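4.2 Finishing the plate: bread at shared tables

We now turn to the part of the study that surprised us most, and that we enjoyed most too. Section 4.1 dealt with what diners ordered. In this one we look at the last few minutes of a meal, when the main dish is nearly gone and the sauce is still there. Do people reach for bread? And does it matter who is sitting across from them?

Our diners ate at Bikside, a small neighborhood restaurant that serves stews and braises on large shared platters. The kitchen kept one menu for the whole of December (a wonderful stroke of luck for us), so the sauces stayed the same from one night to the next. We followed 21 dinner parties, each with up to six guests, and talked with every party once the platters had been cleared.
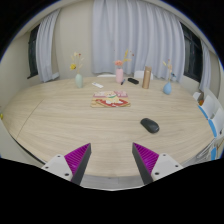
Kwan-ho Tseng objected, after reading an early draft, that a basket of bread set down at the start of dinner is a different food from one set down at the end, and that we were treating the two as the same. The point is a very good one, and it changed how we sorted our notes. Early bread was eaten plain or with oil, mostly out of hunger. Late bread went straight into the sauce, and guests spoke of it with real fondness – several called it the best bite of the night.

Splitting the notes this way brought out a lovely pattern. Parties who received a second basket late in the meal talked more about the sauce than about the meat or the beans. They compared corners of the platter, argued over the crispy bits, and asked the kitchen what was in it. 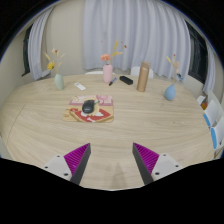
Guests who held back gave a different kind of answer. They liked the sauce just as much, but worried about looking greedy in front of people they did not know well. One guest told us she would have wiped the platter clean at home without a second thought. In 4 of the parties, all it took was one person tearing off a piece and passing the basket along, and the rest joined in with obvious relief.

The type of bread mattered less than we had guessed. Bikside served two kinds, a sourdough from the Uzor bakery and a soft flatbread made in house. The flatbread folded neatly around a spoonful of sauce, while the sourdough soaked up more and held its shape, and both had loyal fans. Shuk-fan Chuang's tasting notes on the braised greens, which we draw on again in Section 5, describe the sourdough crust as "a spoon you get to eat."
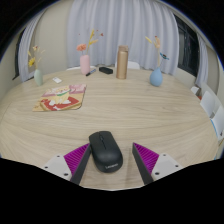

Figure 2. Black computer mouse on a light wood-grain table.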